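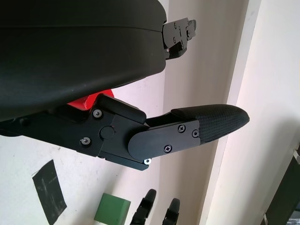

Bin the lot and start again in February, somebody wrote under my last post, you'll never miss any of it. Tempting! But no. Quick one tonight, still got the spare room to finish and people coming at eight.

So. Tuesday, Dec 31, 2019, and I'm sorting drawers like a mad woman. Three bags out already. One for the charity shop, two for the tip. Kept the good scissors, the Gonon tape measure, all the string (don't ask). The Puretti box had 87 buttons in it, yes I counted, was meant to be hoovering. Not one pair matches my blue coat.

Paperwork next. Reciepts from two flats ago. A gas bill for £818, which made me feel ill all over again, straight in the shredding pile. Manuals for things we dont even own any more.
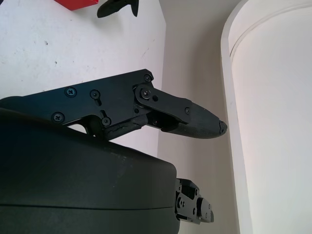
Shredding pile is now taller than the bin so that's tomorrow's job. Or Thursday's. Bed needs to go back against the wall, rug down, then a wipe round the skirting and I'm calling it done.

To whoever said bin the lot: I did bin 19 dried up pens. Felt great. Will do the wardrobe next week if my knees allow. Right, shower, then crisps in bowls. Happy new year all x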